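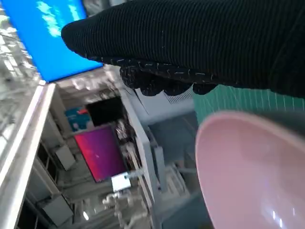 The arm lives at the back of a shared workshop in Lornotham, second bench past the laser cutter, and on the evening I visit it is refusing to let go of a dried bean.

"Static," says Paora Baxter. Then, a minute later - "No. Not static. Maybe the servo."

It's the servo. Fifteen minutes with a small screwdriver and a phone flashlight in his teeth. Flynn Whitelaw reads resistance numbers off a meter and gets one of them wrong, twice. Then the fingers open and the bean drops and they go again.

The project is called Gondel. Nobody remembers why, or the two of them won't say. It started as a kitchen helper for Baxter's aunt, Glenys Dunstan, whose hands have gotten bad. She wanted something to sort beans and hold a bowl steady. She did not want, she told them, anything that looked like it came out of a car factory.

So they put a sock on it. Well, a sleeve. The first one was an actual sock, a hiking sock, and it lasted a weekend before the heel caught in the wrist joint and stalled the motor. The sleeve they use now is black ribbed knit, cut on the bias and stitched by Lovely Tolentino, who makes dance costumes two benches over and got tired of listening to them argue about rubber.

"Rubber grips too good," she says. "You pick up one thing and you're married to it."

Knit slides a little. Ribs give it some bite. The trade-off is lint - it picks up every bit of thread in the building, and Tolentino's bench makes a lot of thread. There is a lint roller hanging on a nail by the power supply. It is the most used tool they own, Whitelaw claims, after the hex keys.

Money so far: around $666, most of it motors. The controller board was a gift. The wrist camera came out of a drawer. The first set of gears was printed in the workshop and stripped in a day, the second set came from Ernus, a surplus outfit that sells by the pound and doesn't answer email. They're loud but they hold.

Testing is dull and they are strict about it. A run is 100 tries, same start position, same bowl. On 5/31/19, the night I was there, the arm got through a run with the new finger spacing and Whitelaw wrote the result in a spiral notebook without showing me. Baxter looked over his shoulder and said "huh" and went to get a coffee.

What's left is long. The cable down the forearm is to stiff and tugs the wrist to the left. The software forgets its zero if you kill the power mid move. Todor Radulović, who runs the safety class here and has veto over anything that moves by itself, wants a stop button big enough to hit with an elbow. He's right, they say. It's on order.

Dunstan has tried it once, in May, with oven mitts on in case. She made it pass her a lemon. She'd like it quieter, and she wants the next sleeve in green.

Tolentino already has teh fabric.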